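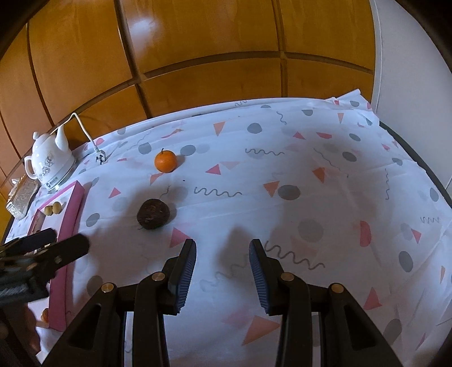 Netberg's winter food market gets a summer season

May 23, 2026

The food market in Netberg will stay open through July this year. The town council decided it on its last meeting before summer, after a long discussion about the rent of the old freight hall on Gisinska Street.

Until now the market has closed in spring, when most sellers move to the outdoor square. Many of them wished to stay inside. Vegetables keep better in the cool hall, and the square has no water after the pipes were damaged by frost.

"I sell roots, and roots do not like sun," said Valter Granström, who has had a stand in the hall for nine years. "In the square I must cover everything with wet cloth and go home at noon."

The hall has place for 50 stands. The rent for a stand will be 100 euros for the whole summer, the same for farmers and for small importers. The importers had asked for this. Earlier they paid more, and two of them left the market last year.

Dexter Macapagal, who sells taro, yam and cassava under the name Marinho, has already signed for July. He says that his customers are no longer only families who grew up with these foods.

"People ask me how to peel it and how long to boil it. I tell them, taro must always be cooked well, never eat it raw," he said. He plans to give out recipes on paper in three languages.

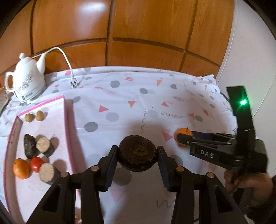

A dark brown root vegetable with rough skin, held over the table.

Not everybody is satisfied with the decision. A list with 1,198 names was given to the council against it, mostly from people living near the hall. They complain about delivery trucks in the early morning. Council member Cornel Vasiliu voted no and wanted to wait one more year.

"I have nothing against the market, I buy there myself," he said. "But the street is narrow and the trucks are big - this was not solved."

As an answer to the complaints, deliveries will be allowed only after seven in the morning, and the back gate will be closed for vehicles. The traffic office will look at the rule again when the summer season is over.

The cafe Puvau, at the north entrance, keeps its usual opening hours. Sellers who want a stand can write to market manager Teodor Lindqvist. Those who had a stand during winter are first in line.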